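Nakeleo pocket projector: a year of showing video work with it

Posted 2019-12-19

I've been putting on small evenings of artists' video for a good while now, mostly in rooms that were never meant for it, and last winter I finally gave up borrowing projectors and bought my own. It's the Nakeleo, the smaller of the two, and it set me back 700 pounds with the case. I'd been promising a proper write-up to everyone who emailed after the Perkside screenings, so here we go.

First, what I need from the thing. I show single-channel work, usually between four and twenty minutes long, often on a loop, often old. Lots of what I love was shot on tape in somebody's kitchen in the seventies and eighties, women performing to a camera on a shelf, and it comes to me as a rather soft file in a squarish shape. Then there's the newer stuff, which arrives enormous and crisp and with a sheet of instructions from the artist (no subtitles, black walls please, sound from the left only!). A projector that flatters one lot tends to be rotten to the other.

The Nakeleo is lovely with the old tapes. I mean really lovely. It doesn't try to sharpen them, or at any rate it stops trying once you've found the menu called Picture Extra and switched everything in it off. Greys stay grey, skin doesn't go orange, and the little tracking wobble along the bottom of the picture is left alone, which I care about a great deal because some of the artists do too. I ran a forty-minute programme of early performance tapes at Perkside in April and a good few people stayed for a second go round.

It remembers the 4:3 setting between films as well. My last borrowed machine stretched everything to widescreen whenever a file ended, so every face got fat for two seconds until I reached the remote.

Newer work is more of a mixed bag. The maker gives a brightness of 4000 and I can only say that in a dark room it's plenty and in a room with a skylight it isn't. Blacks are the weak point. I had a beautiful piece that was mostly night footage with a voice over the top, and half of it turned to fog on the wall. We hung a grey cloth behind the screen area and that helped a bit, but the artist noticed, and so would you.

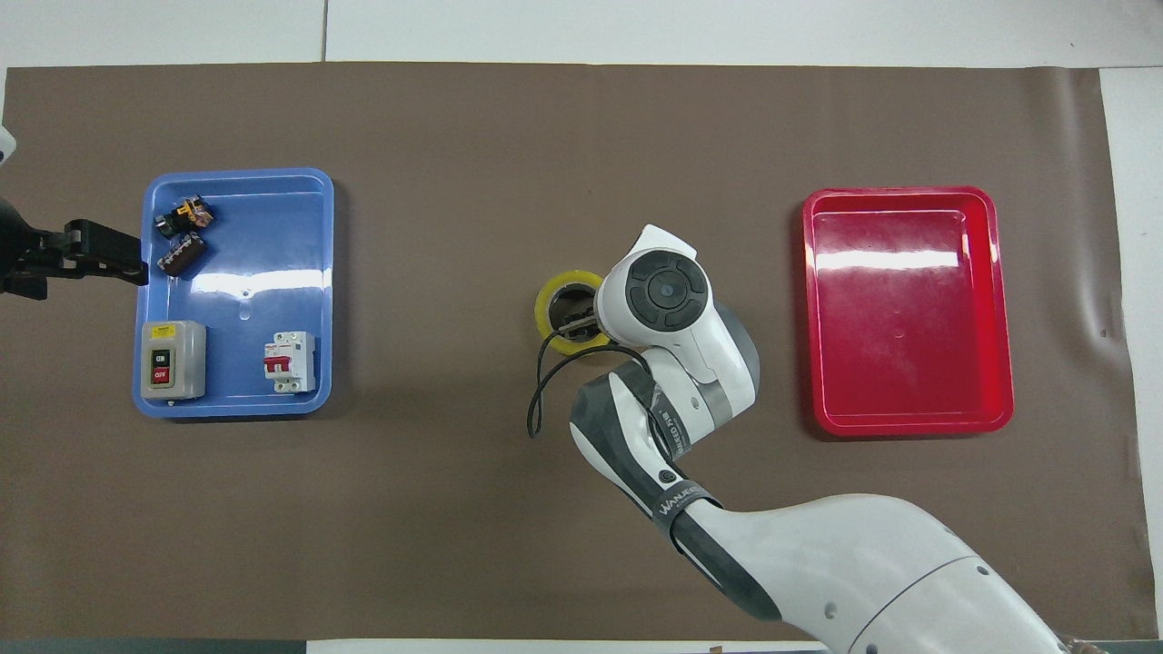 One of the regulars on our mailing list thought I was being far too kind about all this, and wrote back that a projector which can't do black has no business anywhere near moving image art, that the Diton costs only slightly more and does it properly, and that I should have hired one for the night piece and charged people on the door to cover it.

Fair enough! I have used the Diton, for one weekend, and the blacks are better, no argument. It's also the size of a suitcase and it howls. If your work has quiet in it (and so much of this work has quiet in it, breathing, a tap running, someone not answering a question) then you'll hear that fan the whole way through. The Nakeleo makes a sort of low hush that I stop noticing after a minute. I'd take fog over howling, but I can see why somebody else would choose the other way.

Looping, then. You put your file on a stick, choose Repeat One, and off it goes. There's a gap of black between the end and the start, just under a second on mine. For most pieces that's fine, it reads as a breath. For anything built as a seamless loop it's maddening and you'll want a separate media player. I use an old Hviid box for those, which has no gap at all and a remote with buttons the size of lentils.

The built-in speaker is there for emergencies. Voices sound as if they're coming out of a biscuit tin. Plug in proper speakers, even cheap ones, and check the delay before anybody arrives, as mine ran slightly behind the picture until I changed the audio setting from Room to Direct. The manual has this on page 10, in a footnote, in very small type.

I've now got 3348 hours on the lamp counter, which shows how much looping I do, and it's a shade dimmer than it was, mostly in the corners. I only spotted it when I put up a plain white title card. Replacement lamps exist but I haven't needed one yet and I'm told the wait is long, so I'll order early.

Little moans: the lens cap isn't attached to anything and I have lost it twice. The feet screw out to different heights and drift back in if the floor's bouncy. And it shows a big blue logo on start-up that you can't turn off, so cover the lens with a bit of card if you've got an audience sitting down already.

Would I buy it again? For the tapes, yes, tomorrow. If you mostly show new work with deep shadows in it, go and see one running first, and take your own darkest file with you. I'm hoping to borrow the larger Nakeleo for the spring programme and will put up a few notes on that when I've had it for more than an evening.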